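Apr 29, 2025
By Emiliano Carrasco

Print | E-mail this page
13 shares | 0 comments

Taking apart and refitting a used desktop: project report

The aim of my project was to take a used office desktop, open it, record what was inside, remove the parts that can be removed by hand, and put everything back in the right order. I chose this because most of the machines in the Lemska workshop are older than the ones in the textbook, and the textbook drawings do not match them very well.

Preparation

I read the chapter on expansion slots and the one on power connectors. I also drew up a parts sheet with columns for the part, its place, the connector and any screws. The workshop rule is that the mains lead is taken out and the power button held down before the side comes off, so I did that first and wrote it at the top of the sheet.

For tools I had one crosshead screwdriver, a soft brush, a wrist strap and a set of small plastic tubs from Aranda, the stationery shop. I labelled the tubs before starting. Last August I mixed up two sizes of screw on another job and spent a whole afternoon sorting them.

The inside of the case

The machine is a Dell workstation with a green motherboard. The expansion slots take up the left half of the board, with the rear slot covers lined up at the edge of the case. The covers have blue plastic retention clips on them, so I did not expect to need the screwdriver in this part of the case.

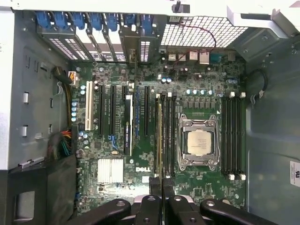 I began with the slots and worked from left to right. The white one at the far left is an old PCI slot. The others are PCIe, mostly black, with one blue. There was a single low-profile card fitted, and I entered its position on the sheet before touching it. The slots are close together, and from the side it is easy to misread which one a card is in, so I checked twice from straight above.

The rear ports were simpler. I noted two USB ports one above the other, a network jack and a teal serial connector. I had not used a serial port before. Our tutor keeps an Eltora label printer that still needs one.

The cables took longest. There is a white power connector at the upper left of the board with a thick black bundle going to it, and further down the same side a bundle of coloured wires held against the case wall. I left the coloured bundle where it was. A thin red wire runs across the lower part of the big vent grille, and I added a small sketch of its route, as it would be easy to trap.

Removing and refitting

The card came out on the second try. On the first I had not opened the clip far enough and was pulling against it. I brushed the slot, put the card back and closed the clip. I then unplugged the white connector and pushed it home again. It was stiffer than I expected.

Total working time was 473 minutes over several sessions, against a plan of 300. Most of the extra went on the parts sheet, which I wrote out again after changing the column order.

What I would change

The sheet should have had a column for cable routes from the start. I would also write the slot numbers on masking tape and stick it along the case edge. The Drekerberg group did this with their machine and finished their sheet in one session.

The final parts sheet and the sketch of the red wire are in the project folder. The word limit for this report was 500 and I have gone over it slightly.

Print | E-mail this page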